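Visit to the Cotora lab, November

Four of us from the Janton reading group went over to Cotora after lunch. Giang Trịnh met us at the door and took us straight upstairs, where the two-arm benches are.

The work we had come to hear about is a training method she runs with Johannes Moodley. They record a person steering both arms through a sorting job, 40 recordings per job, then go back and label only the moments where one arm has to wait for the other. The policy is trained with those moments weighted more heavily. On their sorting jobs it finished 30 runs out of 40. The same network without the labels finished 7.

Dwight Ross asked whether the labelling was slow. Johannes said it takes him a morning per job and he would like to hand it over.

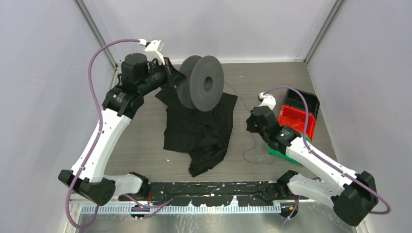

Left arm holding the spool over the cloth, with the bins on the right.

Cloth is still the weak spot. Folds change between runs and the policy copes badly with shapes it has not met. Giang wants to try more varied starting layouts before adding recordings. We left at half past four with a copy of the draft paper, which Dwight has if anyone wants to borrow it.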